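Why is the table stripy?

Posted Aug 30, 2022

Go and find a wooden table or a wooden cutting board and put your nose right up close to it. Closer than that! Can you see lots of long thin pieces, all lying side by side like crayons in a box? If you can, you've found a butcher-block top, and I'm very pleased for you, as they're my favorite kind of wood thing in the whole house.

I got interested in tabletops when I was small enough to sit underneath them. The underside is much better than the top, by the way. You get the pencil marks down there, and the drips of glue, and sometimes very old chewing gum (don't touch it). I used to wonder why anyone would bother to stick so many little pieces together when trees are so big. Couldn't you just slice a tree like a loaf of bread and use one giant slice?

You can, and people do. But wood has a sneaky habit, and the strips are there to deal with it.

Wood moves

I don't mean it gets up and walks to the fridge. It moves very, very slowly, and only a tiny bit. When a tree is alive, its wood is full of tubes, much too thin for you to see, that carry water up from the roots. After the tree is cut down and the wood is dried, the tubes are still there. They can't help drinking. On a damp, sticky day in July the wood soaks up some of the water in the air and gets a little fatter. In winter, when the heating is on and the air inside is dry, the water goes out again and the wood shrinks.

Here's the odd part. It gets fatter sideways, but it hardly gets any longer. Think of a bundle of drinking straws made of sponge. Wet them and every straw swells up, so the bundle gets wider, but the straws stay pretty much the same length.

Now imagine one giant slice of tree doing that year after year. One part swells more than another part. The slice starts to curl up at the sides like old toast, or it splits right down the middle with a crack (I've heard one go, and I jumped). Your peas would roll off a table like that, and so would your cup and your markers and everything else you'd put down.

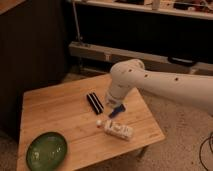

So the table maker saws the wood into strips first. Each strip still wants to bend a bit, because it's wood and that's how wood is. But the maker can turn the strips so that one wants to bend up and its neighbor wants to bend down. Glue them together and they spend their whole lives pulling against each other, like two equally stubborn kids on a rope. The top stays nice and flat.

How the strips get stuck together

I once went to watch this at a workshop called Boersma, on the edge of Mostholm, where they make tops for kitchens and classrooms. It smelled amazing – a mix of pencil shavings and toast. They had a top on the go with 55 strips in it, and the person doing the gluing let me stand close as long as I kept my sleeves rolled up.

First, all the strips go through a machine with spinning blades called a planer, which makes them smooth and all the same thickness. Then they get laid out on the bench with no glue, just to look at. This took longer than I expected! Strips got swapped and flipped and swapped back again until the colors looked good next to each other and the bendy directions were right.

Then comes the glue, a long wiggly line on the edge of every strip, spread out with a little roller so there aren't any bare patches. The glue was creamy white, a lot like the kind you use at school. It soaks a short way into the wood on both sides and sets hard, and once it's dry the joint can be even stronger than the wood next to it. If you broke the top on purpose, there's a good chance it would snap somewhere other than the glue line.

After that it's a race to get the clamps on before the glue starts to set. A clamp is a big metal squeezer with a screw on the end. They put them on top and underneath, one after another, and turned the handles till tiny beads of glue popped out all along the joins. Then everybody went to have lunch.

Once the clamps come off, the whole top gets scraped and sanded. They start with rough sandpaper and finish with the fine stuff, and by the end it feels more like a pebble than a plank. The one I saw weighed 85 pounds, and it took two people to carry it to the van. It was going to a school in Bratside.

What are those darker lines?

If you look closely at one single strip, you'll probably find thin darker streaks running along it. That's called the grain. It comes from the way a tree grows. In spring many trees grow fast and make wood that's pale and light, and later in the summer they slow down and make wood that's darker and more tightly packed. Each year adds one more ring around the outside of the trunk. When you saw a trunk longways instead of across, you cut through the rings from the side, and they show up as lines or long wavy shapes.

Old trees have a lot of rings. In the woods at Plelaten there's a stump with a fence around it and a sign that says it has 233 of them. I tried to check. I got to nearly 200, then a bug walked across my finger and I lost my place.

Next time you're waiting for dinner, pick one strip and follow it with your finger. Does it go all the way from one end of the table to the other? Sometimes it does. Sometimes it stops partway and a new piece starts, and that's a clever way to use up shorter bits of wood that might have been thrown out. Once you've found the first join you'll start spotting them all over the place.
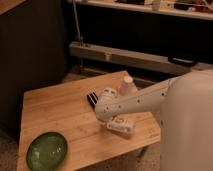

Can I spill water on a wooden table?

A little spill is fine if you wipe it up soon. Most wooden tops are rubbed with oil or painted with a clear coat, and that slows the water down before it can get into those thirsty tubes. If a puddle sits there all night, though, some can sneak in, and you might find a pale ring or a rough, fuzzy patch in the morning. Grown-ups can often fix a patch like that with fine sandpaper and some more oil.

Try it at home

You'll need two flat wooden craft sticks, a saucer and some water. Put one stick on a dry shelf and leave it alone. Lay the other one in the saucer with just enough water to wet the underside, and leave the top side dry. Check on it after an hour, then put it somewhere airy and look again the next day. Hold both sticks up sideways in front of one eye and see if they're still the same shape. My wet one had a bend in it like a very lazy banana. Yours might bend more, or hardly at all – it depends on how the grain runs in your stick, so try a few.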